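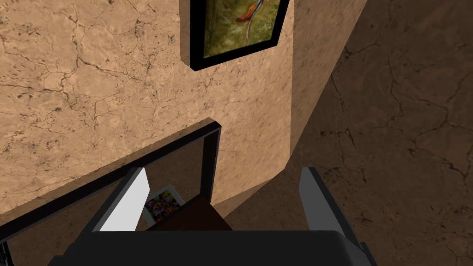 Husau Robot Club | Simulation Bench | Kit Reviews

Home News Reviews Bench Nights Join Contact

August
By Tekle Habte

Review: the Rarnier virtual cell pack

I've wanted a decent simulated cell for our two-finger gripper for ages, and I'll say straight away that I'm delighted with this one. The Rarnier pack costs £49 for a club licence. For that you get a rendered room, a box of household objects to scatter about in it, a parallel-jaw gripper with swappable pads, and a wrist camera you can put wherever you like. I've had it running on the club machine all month and I keep finding excuses to go back to it.

Getting it installed was painless. Our desktop has 800 GB of disk and the pack barely dented it. The manual is a 189-page PDF, and I know how that sounds, but most of it is tables and you can be up and running on the first chapter alone. The one thing I'd read before opening anything is the section on units. The gripper file is in millimetres and the room is in metres, and if you tick the wrong box on import you get a gripper the size of a bus (ask me how I spent Tuesday).

Mounting the gripper

The arm end is a plain flange and the gripper snaps on to it. Set the rotation first and the offset second. I did it the other way round, and every time I turned the wrist the palm swung out in a great lazy circle like a gate. Once it's right, lock the joint, save the cell under a new name and leave that copy alone!

Then the wrist camera. The default sits so low that the palm hides half of what you care about, so I raised it by 40 mm and tipped it forward until I could see up both fingers and past the tips. You do still get a lot of palm along the bottom of the view. I've stopped minding. It's a handy check that the camera hasn't wandered, and with the fingers spread wide there's plenty of room between them to see what you're heading for.

The room itself is lovely, in a slightly odd way. The walls are a marbled tan with dark cracks running all over them, and there's a framed painting with a little red-headed bird. I thought all that veining would be a nuisance and was ready to swap it for flat grey. I'm glad I left it in. Our edge finder had been getting by on nice clean backgrounds, and the cracks sorted out very quickly which of our settings were any good. Worst for us is the shadowed side of a wall corner, where the brown goes deep and a dark brown object more or less melts into it. If your detector can pick that out, well done, and please come and show us how.

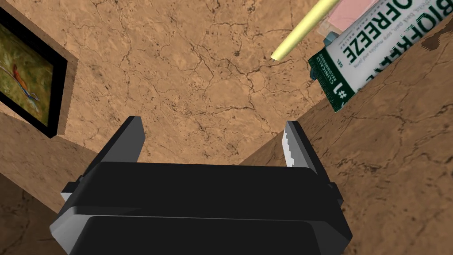

Pads and fingers

The fingers are flat black plates and the pads are separate parts, so you can change the grip without touching anything else. I've been using the white serrated ones from the Marciniak set. They're easy to spot against the black from the wrist camera, which is a real help when you're lining up by eye, and the fine teeth give the contact solver something to chew on. Smooth pads run faster. For flat cards I'd go smooth, for tubes and sticks I'd go serrated every time.

Do look at the collision shapes when you swap pads. The pack doesn't rebuild them for you, so you can end up with toothed pads that still behave like the old flat ones. There's a button for it, two menus down, labelled "Refresh hulls". I now press it out of habit.

The objects are a good mix. You can have a tube of Biofreeze lying at an angle, a long yellow rod, a small card with purple flowers on it, and the lettering on the tube is crisp enough to read sideways. The tube is my favourite thing to practise on. I want the wrist turned to match its long axis before the fingers come in, and it's a great test of whether your approach code is really using the angle or just hoping.

Looking after it

Yes, a simulated cell needs looking after too. Here's my routine:

Before a session, open and close the fingers fully and check the gap reads the same both times.
Reset the objects from the saved layout, don't drag them back by hand.
Clear the contact cache when you change pads.
Keep the camera pose in its own file. An update overwrote mine.

I had one proper fault, a right finger that trailed behind the left on closing. The mimic joint had lost its multiplier after that same update. I typed it back in, restarted, and it's been sweet ever since. Furkska, who sell the pack over here, answered my email the same afternoon with the correct line to paste.

Grumbles? The lighting is flat and there's only one preset, and the undo history forgets everything when you save. I'd love a dimmer switch.

Would I buy it again? In a heartbeat. If you want a go, it's on the left-hand desktop at bench nights, under "Rarnier tan room". Copy the cell before you change it, please.

Contact the bench team | © Husau Robot Club | Back to top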